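Restbridge Countertop Arm, kitchen kit

Stock: 4 left as of 7/26/22, next batch in June
Sold by: Habte Home Automation, Tuvville
Part no. 663
Ships in 2 boxes

Single arm with a two-finger gripper and wrist camera. Clamps to a table edge or bolts down. Kitchen kit adds the chore files, the spare finger pads and the printed setup sheet.

Can it do chores yet? Some. Read the list before you order, please. We get returns from people who thought it would cook dinner while they were at work. It will not cook dinner while you are at work.

What it does OK

Picks up a plate from a clear table and sets it down where you told it to. Flat plates are slower than bowls, it has to get a finger under the rim. Give it time.
Lifts a light lid by the knob and puts it to the side. Practice with the cooker unplugged and cold.
Moves cups, dry sponges, wooden spoons.
Wipes a small patch of counter if you hand it the cloth. Misses corners.

What it doesn't do

Carry anything with hot liquid in it. Not a maybe. Don't.
Stack a steamer in the right order every time. Gets the big pieces down, then sets a tier on crooked and thinks its finished.
Turn small dials. Slips off smooth ones more than we'd like.
Find things in a drawer.
Anything with a knife.

Customers ask mostly about steamers and hot pots so those got the most bench time. Tall stack, shiny sides, handles at different heights – good test of whether the arm knows where its own wrist is.
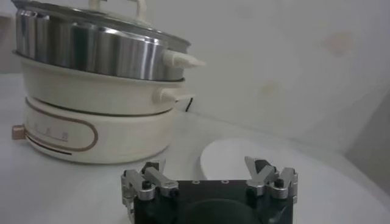 Shiny metal is still the hard part. Reflections confuse the depth reading and the arm stops short or comes in too close. The Edel software update helps, mostly on pots. Matte plastic gives it much less trouble. White dishes on a white table are another one, put a dark placemat down and the plate runs go a lot smoother.

Lacey Whitlock runs our bench and does the chore tests. Her notes on the kitchen kit, copied in as is:

"200 plate pickups, same table, same light. 28 misses. Most of the misses were the rim grab, fingers closed too early. Dropped none from height. Would I let it clear my table, yes if I'm in the room. Would I let it near the steamer with the power on, no."

That's where we are. If you want a machine to take over the kitchen, wait. If you like setting things up and don't mind standing there while it works, it's a good arm for the money and it does get better with the updates.

Setup

Clamp it first, then plug in.
Keep power cords out of the reach circle. The camera can lose a thin cord behind an appliance.
Run the table scan with nothing on the table. Then put your dishes out and run it again.
Teach one chore at a time. Save it. Name it something you'll recognize.
Stop button stays within your reach, not the arm's.

In the box

Arm with gripper attached
Wrist camera, installed
Table clamp and bolts
Power supply
Stop button on a cable
Finger pads, one spare set
Setup sheet

Not included: tablet, placemat, dishes, cookers of any kind.

Care

Wipe the finger pads after every session, grease makes them slip. Check the screws at the finger joints weekly and snug them if they have any play. Do not rinse the gripper. Do not run it thru the dishwasher, yes we've been asked.

Returns

Unused arms can come back in the original boxes. Arms with food in the joints can't. Call the Tuvville shop before you ship anything so we can give you a return number.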